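Sorting Small Parts: How a Compartment Box Works

A screw is a small object that is easy to lose. A jar of mixed screws is a different problem. The right one is in there, but finding it can take longer than the repair. A compartment box solves this by giving each type of part its own space.

What is a compartment box?

A compartment box is a shallow tray with a lid. Thin walls called partitions divide the tray into a grid. Each space in the grid is a compartment. The lid is joined to the tray by a hinge, which lets it swing up and down while staying attached. A latch holds the lid shut.

Many boxes are made of clear plastic. Clear plastic is transparent, meaning light passes through it and you can see what is on the other side. You can check what is stored without opening anything. Before sorting starts, the lid is opened all the way and the compartments are checked for leftover parts.

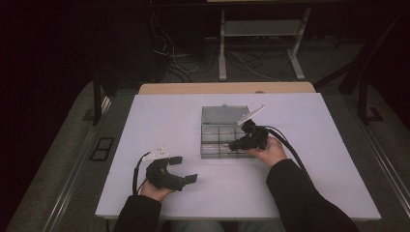 Why the partitions matter

Partitions do two jobs. They keep different parts separate, and they stop parts from sliding the full length of the tray when the box is tilted.

For this to work, the top of each partition must sit close to the lid. If the gap is larger than the part, the part can slip over the wall. Washers are the usual culprits. A washer is a flat ring, and a thin one will fit through a gap that would stop a nut.

Some boxes have partitions that lift out. Taking one out turns two small compartments into one long one, suitable for long bolts.

What goes in each compartment?

Parts can be sorted in several ways. The order below is the one Meifang Kang teaches at the Trirness Saturday workshop.

1. Sort by type. Screws, nuts, bolts and washers are separated first.
2. Sort by diameter. Diameter is the distance straight across a circle, through its centre.
3. Sort by length. This step applies to screws and bolts only.
4. Sort by material or colour, if there are compartments left over.

Small metal parts are often put in the front compartments, where fingers can reach them without passing under the lid. A white work surface also helps. Grey and silver parts stand out against white, and a dropped nut can be found by eye.
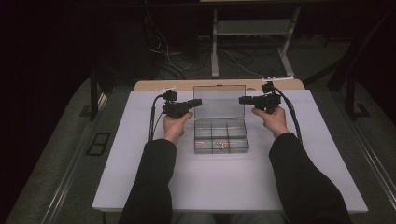 A few small metal parts near the front of a clear compartment box.

How many parts will fit?

The number depends on the size of the part and the size of the compartment. A compartment that holds 200 small nuts may hold only a handful of large bolts. Do not fill a compartment to the top. Parts that stick up above the partition will stop the lid from closing, and forcing the lid can crack the hinge.

Try it yourself

You will need an empty egg carton, a white tray and a mixture of dried beans, buttons and paper clips. Ask an adult before you start, and keep small parts away from babies and pets.

Tip the mixture onto the tray. Time how long it takes to find five buttons of the same size. Now sort everything into the egg carton and time the same search again. Write down both results.

Words to know

Compartment: one separate space inside a box.
Hinge: a joint that lets a lid or door swing.
Latch: a catch that keeps a lid closed.
Partition: a thin wall between two spaces.
Transparent: clear enough to see through.

Text by Nisreen Moussa. Checked by Roland Mellor.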